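Home | Rooms | Furniture | Gallery | Contact

Gallery: The pale cupboard in the back room at Lirville

Welcome to the furniture pages, and thank you for finding your way down here past all the chairs. This page belongs to the pale wooden cupboard in the back room, which has had more questions asked about it than anything else we own, mostly by people who have opened it looking for a stapler and wanted to know who was responsible for the inside. Well, now there's a page, and I've tried to put down everything I know about it, along with a good deal that I only think.

The introduction was meant to be two lines. I do apologise, I like cupboards.

How we came by it

It arrived in June along with a desk, a low table and a stack of shelves that didn't belong to anything. The old back room at Dunleavy was being cleared for decorating and we were offered whatever we could carry. We could carry rather a lot, as it happened, but our doorway had other ideas. The opening is 700 millimetres with the door taken off, and the cupboard at its narrowest is 675, so there was a bit of breathing space on paper and next to none in real life, once you allow for people's fingers. It came in on its back at nine in the morning (a good hour for this sort of thing, everybody is still polite) and was standing up by the time the kettle had boiled for the second time.

I remember thinking it looked enormous in the corridor and quite modest once it was in place. Furniture does that. The desk went the other way and seemed to grow overnight.

The wood

It's a light wood with a fine grain, and I'm very fond of it. Somebody suggested early on that we ought to paint it, perhaps a nice green, and I'm afraid I was rather short with them. A pale colour is a kindness in a room like ours, where the carpet is grey and the afternoons get dim from October onwards. It does show ink, and it shows the ring from a mug if the mug is left there over lunch, so please use one of the cork mats. They live in the top drawer of the desk, under the takeaway menus.

For cleaning we use a cloth wrung out in warm water and then a dry one straight after, going along the grain. We did try a spray polish in the first month and it left the top so slippery that a pile of envelopes slid gracefully off the front while I was standing there admiring it.

The door

Now, the door. It hangs on small metal hinges and swings out into the room, and when it's open it takes up more of the floor than you would think. Do look behind you before you pull it. One hinge had worked a little slack by the time we got it, and the door used to drift open by itself during meetings, very slowly, as if it had something to add. A turn of the screwdriver cured that. If it starts again, the screwdriver is in the Gritel tin on the windowsill, the one with the dented lid, and it's the cross-headed one you want. Just nip the screw up until it stops. I leaned on it too hard once and had to pack the hole with a matchstick and glue, which has held beautifully, but I'd sooner not do it twice.

There's been some talk of a handle. My own feeling is that we should live with it as it is for another winter and see.

What goes inside

The inside has improved a great deal. It began as the place where things went when visitors were expected, and for a long while you could find a bicycle pump in there next to the good tablecloth. We took everything out one wet afternoon and spread it all over the floor, and I will say it was one of the nicest afternoons I've spent in the building. You find things! We found the missing half of the chess set, and a bag of curtain hooks that had been bought three times over.

Paper and card are now on the middle shelf, and the heavier things go at the bottom where they belong. Cables are in the 6 lidded tubs from Skestomow, each with a strip of masking tape on the front saying what's in it. If you take a cable out, please put it back in the tub with the matching label, even if the tub beside it is closer to hand and looks emptier. The top shelf is for things used once or twice a year, and I'd be grateful if it could stay that way, having got the step stool out for the sticky tape more often than I care to remember.

The top

People will put things on top of a low piece of furniture, it's human nature, and I've stopped minding. Boxes that are on their way somewhere else are welcome to stop there for a day or two. All I would ask is that anything tall goes towards the back, and that nothing hangs out over the front edge, where it gets caught by sleeves.

The carpet underneath

I hadn't meant to include the carpet, but so many people mention it. It's made up of tiles, streaky and striped in greys and white with a darker charcoal running through, and it is the most forgiving floor I have ever had to look after. Crumbs vanish into it. So do drawing pins, sadly, so shoes on, please. The great joy of tiles is that you can lift one and swap it for another from a corner where it doesn't matter, and we did precisely that when the desk was dragged instead of lifted. When you put a tile back, check which way the stripes are running first. I had one in sideways for a fortnight and it bothered me every single time I came through with the tea.

The door open, with the pale top, a couple of blue things left out on it, and the striped carpet below

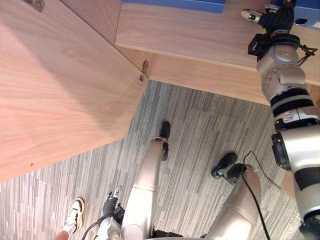
As for the desk and the low table, they'll have pages of their own as soon as I've had a chance to sort them out, and the loose shelves may yet get one too if we ever find what they fit. If you knew any of this furniture in its Dunleavy days and can tell us how old it is, do please write in through the contact page. I'd love to know, and I'll add whatever you send to the notes on the cupboard.

Back to Furniture | Next: The folding chairs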